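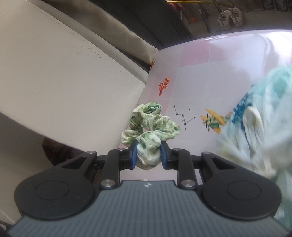
What is an enduring power of attorney?

An enduring power of attorney is a signed and witnessed document in which an adult appoints another person to make financial or property decisions on their behalf. It stays in force if the person who made it later loses the capacity to manage their own affairs.

Moninberg opens document lodgement service in Drorness

Moninberg, the wills and estates practice, has opened a lodgement and safe custody service for enduring powers of attorney at its Drorness office. The service began on 5th August and is available to residents of the town and the surrounding district, whether or not they are existing clients of the practice.

Under the arrangement, a person who has made an enduring power of attorney may lodge the signed original with the practice, where it will be held in a fire-rated strongroom. A scanned copy is entered in Mona, the electronic index the practice has used for wills since April. The person making the document decides who may be told of its existence and who may obtain a certified copy.

Tzu-hsuan Wan, the solicitor responsible for the service, said it had been established in response to repeated enquiries from families who knew that a document had been signed but could not produce it.

"An attorney who cannot find the original is often unable to deal with a bank or a land registry," Ms Wan said. "In several matters we have handled, the family had to apply to the tribunal for a financial manager, although the person had made perfectly good arrangements some years earlier. The application takes time and the outcome may not be what the person wanted."

How documents are lodged

Documents may be lodged in person by appointment. The person who made the enduring power of attorney should attend with the signed original and photo identification. Where the person is unable to travel, a staff member can attend at a private home, hospital or aged care residence within the district. Documents will not be accepted by ordinary post.

At the appointment, a member of the practice will check that every page is present, that the signature and witnessing sections have been completed, and that each attorney has signed the acceptance. The check is limited to matters of form. It does not amount to legal advice on whether the document is suitable, and a person who wants advice of that kind will be offered a separate appointment.

If a defect is found, the document will be returned with a written note of the section concerned. The most frequent problems encountered during the trial period were missing acceptances by substitute attorneys, alterations that had not been initialled, and witnesses who had signed without stating their qualification.

A receipt is issued on the day. It carries a reference number, the date on which the document was signed and the names of the attorneys. The practice recommends that the receipt be kept with other personal papers and that a copy be given to each attorney. The receipt does not confer any authority and cannot be used in place of the document.

Access and privacy

Each person lodging a document completes an access direction. The direction may allow an attorney to obtain certified copies at once, or only on production of a medical certificate stating that the person has lost capacity. It may also be confined to one named attorney where several have been appointed.

The access direction does not alter the terms of the document. If the enduring power of attorney states that it takes effect immediately, an attorney may act under it from the time of acceptance, and a person who would prefer a later commencement should have the document itself redrawn.

Entries in Mona are not open to public search. A relative, financial institution or care provider who is not named in the access direction will be told neither that a document is held nor that it is not. Requests from a court or tribunal will be dealt with according to law.

Fees

No fee is payable for lodgement or continued custody by residents aged 65 and over, holders of a concession card or carers receiving income support. A single fee applies to other residents and is payable at lodgement. Each document may be accompanied by up to 2 certified copies at no additional cost, and further copies attract a charge per page.

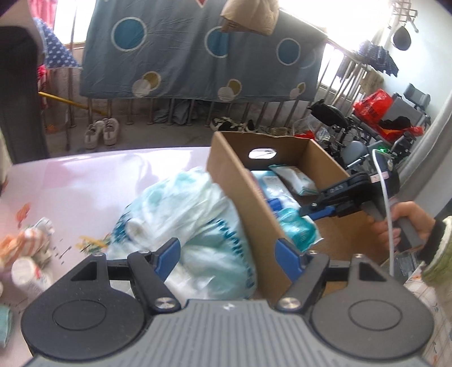

The fee does not cover the preparation of a new document, home visits outside the district or registration with a land titles office. A document must usually be registered before an attorney can sell, mortgage or lease real estate under it, and registration remains the responsibility of the person who made the document or of the attorney. The practice will provide the relevant form on request.

The service has been supported in its first year by the Siu Fund, which made a grant towards the conversion of the strongroom and the cost of home visits. The strongroom has capacity for 1,000 documents. The practice has stated that it will publish the number of documents held at the end of each financial year, without identifying any person.

Revocation and replacement

Lodging a document does not prevent a person from revoking it. A person with capacity may revoke an enduring power of attorney at any time by signing a written revocation and giving notice of it to the attorney. Once the practice receives a copy, the entry in Mona will be marked as revoked and no further certified copies will be issued. The original will be returned or retained, as the person directs.

Residents are reminded that a later document does not in every case revoke an earlier one. Where 2 documents are in existence and appoint different attorneys, a bank may decline to act on either until the position is clarified. Ms Wan advised that any new document should state plainly whether earlier appointments are to continue.

An enduring power of attorney ends on the death of the person who made it. From that point authority over the estate rests with the executor named in the will or, where there is no will, with an administrator appointed by the court. Attorneys sometimes continue to operate an account for a short time after a death in the belief that they are entitled to pay the funeral account. They have no authority to do so under the document, and the bank should be asked whether it will pay the funeral director directly.

The service does not extend to health and lifestyle appointments, which are made on a different form and are generally needed at short notice in a hospital setting. The practice suggests that copies of those documents be left with the person's general practitioner and usual hospital.

Information sessions

Moninberg will hold 3 information sessions at the Drorness office during the spring. Each will cover the choice of an attorney, the duties an attorney accepts, the keeping of records and the lodgement procedure. Seating is limited to 13 people at each session and bookings are required. Attendance is free of charge.

An interpreter can be arranged if the request is made when booking. The office has step-free access from the street and a hearing loop in the meeting room. Printed guides for attorneys, including a sample record of income and expenditure, are available from reception during office hours.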